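Sekar Rahman used to go home with sore wrists. Sorting produce at Kirkeo meant 3,865 picks on a busy day, and she still laughs about dreaming of peppers.

Now the arms do the reaching — and she teaches them! 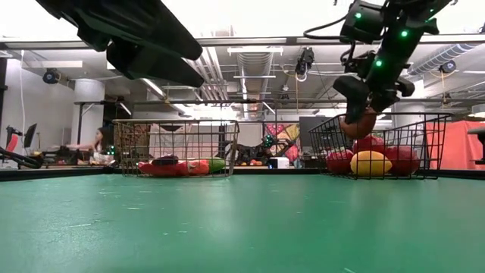
A new kind of shift

Red fruit next to yellow, wire baskets, round things that want to roll: Rahman loves the tricky ones. She and Samran Ratanaporn split the training between them, and two packers have already asked to join.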